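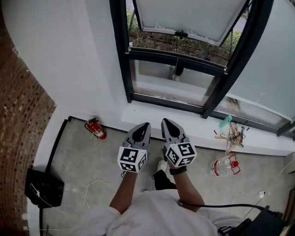 By the big window, concrete floor underfoot.

Open the Window Before You Buy the Machine

Print this article | E-mail to a friend
By Nikola Krasniqi

In my mother's house the windows were opened every morning, also in December, also when my father complained. She gave it ten minutes, then closed everything and put the coffee on. When I moved to Virnstead I found that people here do it differently. They keep the windows shut the whole year and buy a device.

I have nothing against devices. A neighbor of mine paid 800 dollars for an air cleaner and she is happy with it. But when I visit her, the air is still heavy, and after an hour I have a headache. A filter can take dust from the air. It does not bring in new air. 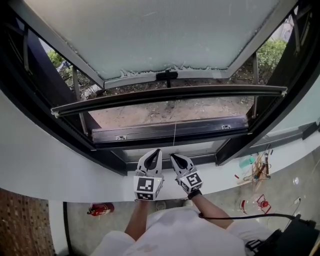

My second complaint is with the builders. In the office where I worked for 3 years, on Baumgart Street, no window could be opened by hand. If we were too warm, we had to write to the building manager – and he answered the next day, when it was raining. I think a person who sits in a room should have the right to change the air in it.

Of course there are streets with heavy traffic, and there are people with allergies. I do not tell them what to do. For the rest of us, ten minutes in the morning costs very little, even in winter. Try it for a week before you go to the shop.

Comments (3)

Elmarie Adams: My grandmother did the same. We all sat at breakfast in our coats.

Dumisani Coetzee: Ten minutes is too long in January. I do five.

Isla MacAulay: And the pollen? You gave it one sentence.

Contact us | Copyright 2024 | Back to top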